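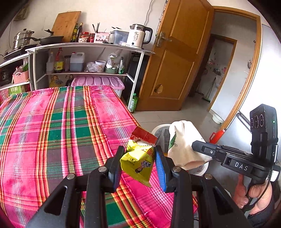
# Les emballages souples dans les déchets d'une résidence étudiante

Rapport de projet – Licence 3, parcours Environnement et sociétés
Résidence Lirnolell, remis le 31 janvier 2025

## 1. Contexte et objet de l'étude

Le présent rapport rend compte d'un travail mené au cours du semestre d'automne dans le cadre de l'unité d'enseignement « Enquête et terrain ». Il porte sur le devenir des emballages alimentaires souples (sachets de biscuits apéritifs, films de barres chocolatées, sacs de restauration à emporter) dans une résidence universitaire de 500 chambres.

Le choix du sujet tient à une modification des consignes de tri intervenue à la rentrée. Les sachets et films plastiques, auparavant destinés aux ordures ménagères, sont désormais admis dans le bac jaune. L'affichage présent dans les locaux à déchets n'avait pas été remplacé au moment où l'enquête a débuté, et les deux versions de la consigne coexistaient dans certains bâtiments.

L'étude poursuit deux objectifs : mesurer la part des emballages souples correctement orientés vers le bac jaune et identifier les motifs invoqués par les résidents lorsque tel n'est pas le cas.

## 2. Méthode

### 2.1 Relevés

Les relevés ont été effectués en novembre dans les 4 bâtiments de la résidence, avant le passage du prestataire de collecte, la société Bakke. Au total, 1 000 emballages souples ont été prélevés dans les deux filières, puis classés selon leur matière apparente : plastique seul, plastique métallisé, papier, papier doublé de plastique. La grille de classement est dérivée de celle du guide Litent, utilisé en travaux dirigés, dont deux catégories ont été fusionnées faute de pouvoir les distinguer à l'œil nu.

### 2.2 Entretiens

Ces relevés ont été complétés par 40 entretiens semi-directifs d'une durée variable, conduits dans les cuisines partagées et dans les chambres. Les personnes interrogées ont été recrutées par affichage et par le groupe de messagerie de la résidence. Les entretiens n'ont pas été enregistrés ; les propos rapportés proviennent des notes prises sur place.

## 3. Résultats

### 3.1 Orientation des emballages

Un peu moins de la moitié des emballages relevés se trouvaient dans le bac jaune. Le résultat varie fortement selon la matière. Les sacs en papier sont presque toujours bien triés lorsqu'ils sont propres, tandis que les sachets métallisés demeurent majoritairement jetés avec les ordures ménagères. Les emballages composites occupent une position intermédiaire.

Une part notable des sachets retrouvés dans le bac jaune étaient imbriqués les uns dans les autres. Or cette pratique, que plusieurs résidents présentent comme un geste de bonne volonté destiné à gagner de la place, gêne la séparation des matières en centre de tri.

### 3.2 Motifs invoqués

Le motif le plus fréquent est l'ignorance du changement de consigne. Viennent ensuite l'absence de second contenant dans la chambre et la crainte de souiller le bac avec des restes gras. Une résidente du bâtiment C résume ainsi la difficulté : « Chez mes parents, on m'a toujours dit que les paquets de chips allaient à la poubelle normale. »

La question de la chambre mérite d'être soulignée. La consommation d'en-cas y est courante, le plus souvent en soirée, alors que le mobilier fourni ne comprend qu'une seule corbeille. Le tri suppose donc un trajet jusqu'à la cuisine ou au local, que peu de résidents effectuent pour un emballage isolé.

## 4. Limites

Les relevés ne couvrent qu'une période restreinte et ne rendent pas compte des semaines d'examen, pendant lesquelles le recours à la vente à emporter est réputé plus élevé. Le recrutement par affichage a par ailleurs pu favoriser les résidents déjà sensibles à la question. Enfin, le bâtiment D – en travaux durant une partie de l'enquête – disposait d'un local provisoire moins accessible.

## 5. Recommandations

- Remplacer l'ensemble des affiches par une version unique, comportant des exemples d'emballages métallisés.
- Doter chaque chambre d'un second sac ou d'une corbeille compartimentée. Un modèle de la gamme Dirkura est actuellement à l'essai dans une résidence voisine.
- Préciser que les emballages doivent être vidés, sans être lavés ni imbriqués.
- Inscrire la consigne dans le livret d'accueil et la traduire en anglais.

Une seconde série de relevés pourrait être confiée à la promotion suivante, selon la même grille, après le remplacement des affiches.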